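Progress report to the Bosau fund: collecting examples for two-handed table tasks

In this period our group at Corstead continued to record examples for the learning system. The person who guides the robot works with both hands, and every attempt is saved together with the camera view from the head.
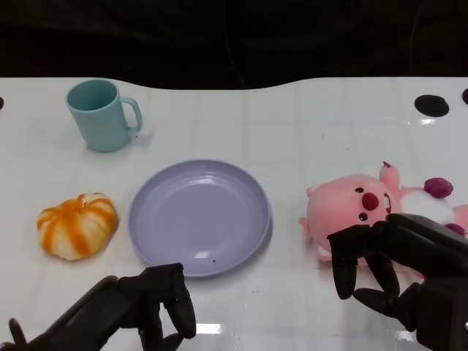
Page last changed: December

The current set of objects is a mug, a plate, a small toy pumpkin and a pink plush toy. We have chosen them because they differ much in shape and the plush toy is soft. The white table has a glossy top, and the reflections of the lamps are kept in the recordings on purpose.

We have now 620 recorded attempts, of which 400 are checked and accepted. In 13 attempts the time stamps of the two hands did not agree, and these were removed. The checking is slower than we planned. It is done by hand with the Brarkow viewer, which must load each attempt completely before one can move to the end of it.
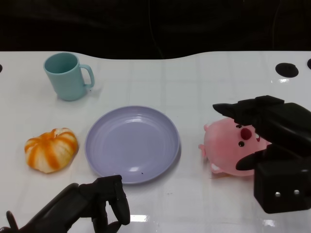 Figure 2. Right hand at the plush toy, plate empty.

For the next period we ask to move a part of the travel money to storage. Our partner Väisänen will receive the accepted attempts first and will train a first model with them. We also wish to write clearer rules for when an attempt is accepted, as the two checkers did not always decide in the same way.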